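Cómo enseñar a un robot a vaciar la bolsa de la colada (y seguir teniendo ganas de hacer la propia)

Grabar demostraciones por control remoto consiste en hacer una tarea doméstica muy despacio, con unas manos prestadas y peores que las tuyas. En Pemora llevo 325 episodios de ropa, bolsa y lavadora, y mi propia cesta de ropa sucia sigue intacta.

Antes de grabar

Decide dónde empieza y dónde acaba el episodio, y escríbelo. El mío empieza con los brazos en reposo y acaba con la prenda dentro del tambor y las pinzas fuera. Marjorie Ellwood, que revisa los datos desde Salinas, rechaza todo lo que termine con una manga colgando – con razón, aunque a las siete de la tarde me cueste reconocerlo.

Abre la tapa de la lavadora a mano. Comprueba que se ven las cámaras de cabeza y de muñeca, y haz un recorrido completo con los mandos sin tocar nada.

La demostración

1. Acerca la pinza a la bolsa desde arriba, abierta. Si entras de lado, te llevas la bolsa entera a dar un paseo.

2. Baja hasta notar tela y cierra despacio. Coge un pliegue, nunca un botón ni un remache.

3. Sube en vertical y espera un segundo. Si vienen dos prendas enganchadas, suelta y repite; el modelo también tiene que aprender a rectificar.

4. Lleva la prenda hasta el tambor, abre y retira el brazo antes de moverlo de lado.

5. Cierra el episodio y remueve la ropa. Si la dejas igual 30 veces seguidas, el robot aprenderá a coger esa prenda y ninguna otra del planeta.

La bolsa blanca, vista desde la muñeca y desde la cabeza:
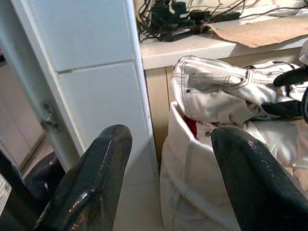
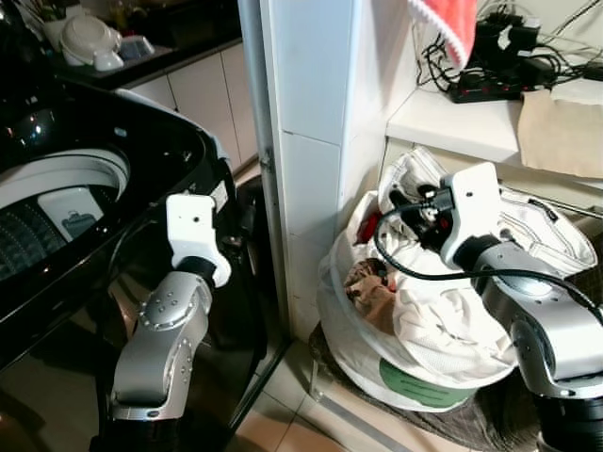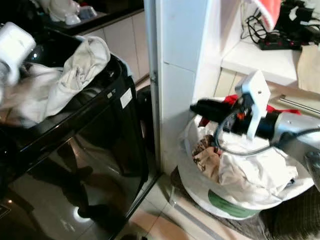
Descartar sin pena

Borra los episodios con tirones de mando, pausas para rascarte la nariz o caídas de conexión. Yo tiré 4 en una mañana de noviembre y me dolió menos de lo previsto. Los fallos corregidos con calma se quedan, etiquetados como tales.

Para la siguiente tanda toca probar la bolsa al otro lado de la lavadora. Marjorie quiere llegar a 397 episodios antes de entrenar. Le he preguntado de dónde sale la cifra y me ha mandado una hoja de cálculo.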